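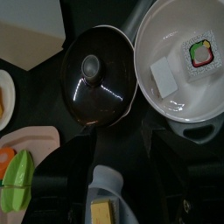 Home Guides Workplace Contact

Start by writing down who does what on a normal shift, before you automate any of it. I skipped that at Jenside and my four packers were guessing for weeks – never again! Pick one small job, hand it over, and ask the crew what's left on their plate.
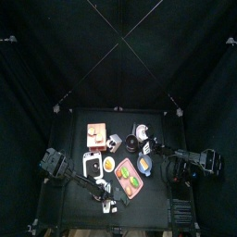
Then give the leftover work a name and put it on the rota (Marwan Ghanem on my crew now does resets and loves it). Run 200 cycles that way, talk it over, and only then pick the next job.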